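June 10, 2023 - equipment notes, gripper budget

Spent the morning on the shopping list for next year and I'm still going in circles. The Musorness two-finger gripper is quoted at $2223 with the mounting kit, and the Lellasari one is $1000 flat but you buy the flange separately (grr). Freight on either is $67. Yeshi Gidey reckons we should get the cheaper one and put the difference toward a workstation, and I'm coming round to it - the graphics card in the old box has been crawling since May.

Also need a line for the Chala simulator licence, $700 for the year. I'd pay that before any hardware! We can try finger shapes in there all week and not bend a thing.
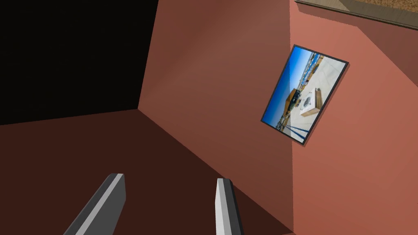 Simulator render: Skurngate workshop

Left hand, both fingers, nothing in the grip. I like the squared-off tips, so flat tips go on the spec sheet for both suppliers.

To do: ask Lellasari if spare fingers come in pairs, get the flange price in writing, and check whether the Chala licence covers two seats or one. Yeshi has the old purchase order number.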